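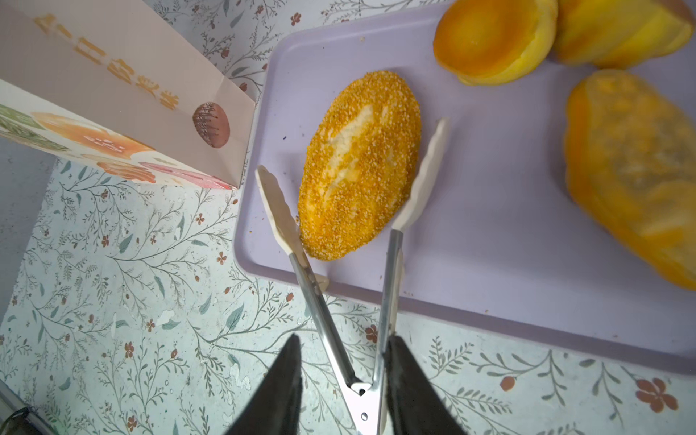
Leilani Mbeki m'a écrit hier soir : moi j'ai toujours cru que le levain c'était pour les gens patients, et je tue tout ce que je nourris, alors est-ce que je peux quand même m'inscrire ?

Mais oui Leilani, cent fois oui ! C'est même un peu toi que je cherche. Je monte un petit groupe de boulangers du dimanche (ou de n'importe quel jour, d'ailleurs) pour tester chez eux les recettes de mon prochain carnet, et j'ai besoin de gens qui ratent. Moi, à force de pétrir dans la même cuisine avec la même farine, je ne vois plus où ça coince. L'autre jour j'ai relu ma fiche des petits pains panés et j'avais oublié de dire quand on met le sel. Voilà.

Donc je cherche des testeurs, débutants ou pas, avec un four qui ferme et une balance à peu près fiable. Pas besoin de robot pétrisseur, je fais tout à la main.

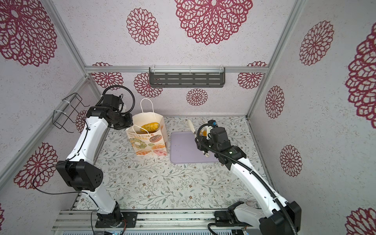 Atelier Hunis – Pôle pains et viennoiseries

Comment ça se passe ? Vous recevez trois recettes : un petit pain allongé à la chapelure, une brioche à l'huile d'olive (ma préférée, celle que je fais à chaque anniversaire) et un pain de seigle que j'ai baptisé Lerkow et qui me donne encore du fil à retordre. Vous les faites à votre rythme, vous notez tout, les temps de pousse, la température de la pièce, vos gros mots si vous voulez, et vous me renvoyez la fiche avec une photo de la mie. Une photo floue me va très bien, je veux juste voir les trous !

Il y aura aussi 2 rencontres au fournil de la rue Esposito, pour goûter et discuter. Elles ne sont pas obligatoires, si vous habitez loin on s'appelle. La farine est offerte, je vous prépare un sachet à retirer sur place ou je l'envoie par la poste. Le reste des ingrédients, c'est pour vous, et je préfère le dire tout de suite : ce n'est pas payé. Vous aurez le carnet imprimé en mai, avec votre nom dedans. 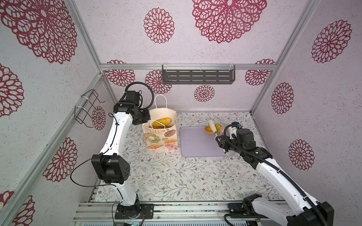
Photo : Atelier Hunis / Heleck

Pour les allergies, dites-le-moi franchement. Il y a du gluten partout, du lait dans une recette, et du sésame que l'on peut laisser de côté.

Pour vous inscrire, un petit mail à l'atelier avec votre prénom, votre type de four (gaz, électrique, vieux machin de location, tout m'intéresse) et le dernier pain que vous avez raté. Je réponds à tout le monde, parfois tard. Réponses attendues avant le 10 décembre 2024, les sachets de farine partent juste après.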